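Section 4: Running the drawer task in a lived-in kitchen

This section covers the Trenar protocol for collecting and scoring drawer episodes on a counter that people also use for breakfast. If you have a bare lab bench and a drawer bolted to it, use Section 3 and enjoy your tidy numbers. The Dultley results came from kitchens like the one you are about to set up, and they will not reproduce on a bench.

Before you start

You will need the arm with its gripper pads fitted, the Skikex control box, the pendant, and a drawer unit with a bar handle. Allow a whole morning. The manual used to say an hour, which was written by someone with a very good morning.

CAUTION: Keep one hand near the stop button whenever the arm is live. The stop button is not a coaster.

4.1 Setting the counter

1. Put the drawer unit against the wall with its front facing the room. Leave enough clear counter ahead of it for the drawer to open fully.

2. Leave the ordinary clutter where it lives. Canisters, cereal, the cutting board and the toaster all stay. The method is meant to ignore them, and it can't practise on things you have put in the cupboard.

3. Unplug the toaster. See Appendix B if you would like to know why this step has its own line.

4. Run the homing routine from the pendant and wait for the tone.
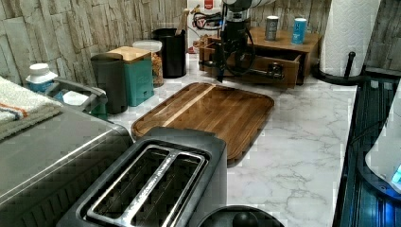 5. Check that the wrist cables have slack through the full range of the pull. A cable that goes taut halfway will teach the policy that all drawers are half-length, and it will hold that belief with great conviction.

6. Save the home pose under a name your colleagues will understand. "home_final_new2" has been taken at every site we have visited.

4.2 Recording demonstrations

1. Start each episode with the drawer shut. Guide the gripper to the handle, close, pull, release and retreat.

2. Vary the approach. We want 400 demonstrations per kitchen, and 400 copies of your favourite wrist angle count as one.

3. Every 16 episodes, nudge a few objects on the counter by a hand's width and carry on. Don't tidy while you're at it.

4. Keep the failures. Label them "slip", "miss" or "other", and go easy on "other".

NOTE: In the Beltrán comparison, policies trained with slips left in recovered from a bad grasp far more often than those trained on clean pulls alone. The clean set looked lovely in the video.

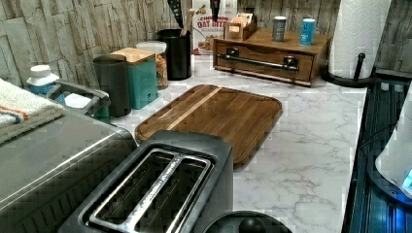 4.3 Scoring a trial

A trial passes if the drawer clears the scoring line and the gripper lets go of the handle without being asked twice. It fails if anything on top of the unit falls over, even if the drawer opens beautifully. Cans that wobble and settle are a pass. Cans that wobble for the length of a meeting should go to a second scorer.

Run 53 trials per policy, with the same seed list for each. Stopping early when things are going well is a recognized way of getting a better number and will be sent back.

CAUTION: Don't adjust the grip force between trials. If the pads are slipping, stop the block, clean them with a dry cloth and restart from trial one. Yes, from trial one.

4.4 Shutting down

1. Close the drawer by hand and send the arm home.

2. Power off at the Skikex box before the wall switch. The other order corrupts the log.

3. Copy the log to the shared drive and check that it opens.

4. Plug the toaster back in.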